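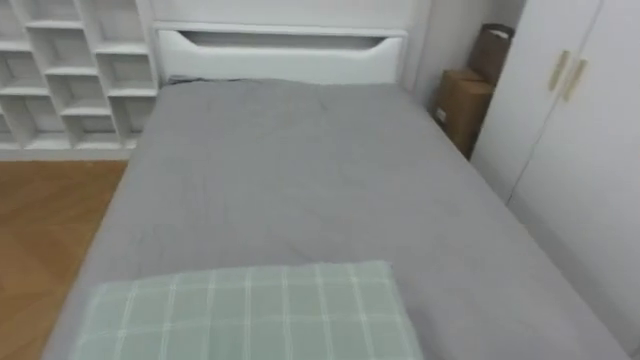 Notebook > Room 2 > Bedding and clothing > May

Bed surface and hanger work, continued from the previous entry. Started 09:40.

The grey sheet went back on the single bed first, then the check pillow, then nothing else until I had written down the state of the surface. Creases are soft and shallow, heavier in the middle and up towards the head. At the headboard end, left side, there is a bunched fold of darker grey fabric under the slot. Left as found and noted, so that it does not get mistaken later for something we introduced. Cubby unit to the left of the headboard is clear of all items and should stay so until the folded garments are ready to be shelved.

Sheet fit. Corner tension at the head end is still uneven. Zdzisław Baran suggests changing to the deeper Jultine sheet, same colour. I would sooner keep the present one until the sleeve measurements are finished, as the surface has been the same for all of them. Note for whoever makes the bed next: pull from the foot last. Pulling from the head last puts the slack in the middle third, exactly where the shirt body is laid out.

Garment. Yellow jersey-type shirt, long sleeves, black trim, round neck. Weighed on the Stostix balance before hanging: 313 g without the hanger. Sleeve seam to cuff taken twice, laid flat, and both readings came out at 635 mm, so I have stopped measuring that one. Left and right sleeves agree. Not washed since the last entry.

Hanger. Wooden, sloping shoulders, thin metal hook. No bar. The hook swivels freely, and this matters more than I had allowed for: with the garment on the bed, the hook settles wherever the last movement left it, and the next person to pick it up has to turn it before it will go on a rail. Propose a fixed convention, hook tip towards the headboard, and a line in the setup sheet to say so.

Seating of the collar. The problem is the neckline. If the shoulders of the hanger go in one at a time through the neck, the first side sits well and the second drags the neckband across with it. The shirt then hangs low on one side and the chest fabric gathers below the collar. Lifting by the shoulder near the end of the hanger is better than lifting by the neckband, but it bunches the cloth at the point of grip.
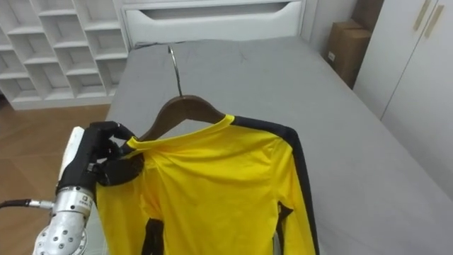
Fig. 2. Shirt on hanger, held at the left shoulder. Creasing across the chest below the grip.

Compare the creasing in Fig. 2 with the sketch on the facing page, where I had drawn the load lines running straight down from the hanger. They do not. The fabric is pulled towards the grip and the creases follow it. Sketch to be redrawn.

Lay-down position. Two positions considered:

a) Directly on the sheet, hanger parallel to the headboard. Simple, but the underside of the shirt catches on any crease, and smoothing the shirt moves the sheet as well.

b) On the check cushion at the foot end, hook pointing up the bed. Collar is raised slightly and the neckline can be inspected without bending over the mattress.

Preference is for (b). The white grid on the fabric is also a usable alignment guide for the hanger, provided the cushion itself is square to the bed. Check that first. I had the grid a few degrees off earlier and blamed the hanger.
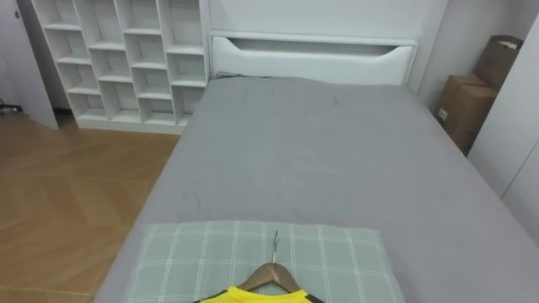
Fig. 3. Position (b). Hanger and shirt flat on the cushion, hook towards the headboard.

Sheet condition with the shirt in position (b): largely flat, small wrinkles in the central area and near the left edge where it goes over the side of the mattress. Acceptable for our purposes.

Storage. The cutout in the headboard looks like a pull for a compartment. Not tried. The Rutkowska delivery note lists the bed but says nothing on storage, and I do not want anything put in there until we know whether it opens. Spare hangers remain in the box marked Plandthorpe by the door.

To do:
- Redraw load-line sketch.
- Add hook convention to the setup sheet.
- Repeat the collar seating with the neckband held open at the back.
- Ask Zdzisław which hanger was used for the earlier garment series. The notes only say "wooden".
- Decide on the Jultine sheet once the sleeve table is complete.

Stopped 12:15. Balance switched off and covered.

Recent entries
Sleeve folding, short and long
Pillow placement on the single bed
Rail height and hook clearance
Cubby unit: shelf order for folded items
Balance check, Stostix

Plandthorpe workshop notebook | Contact the notebook editor | Back to top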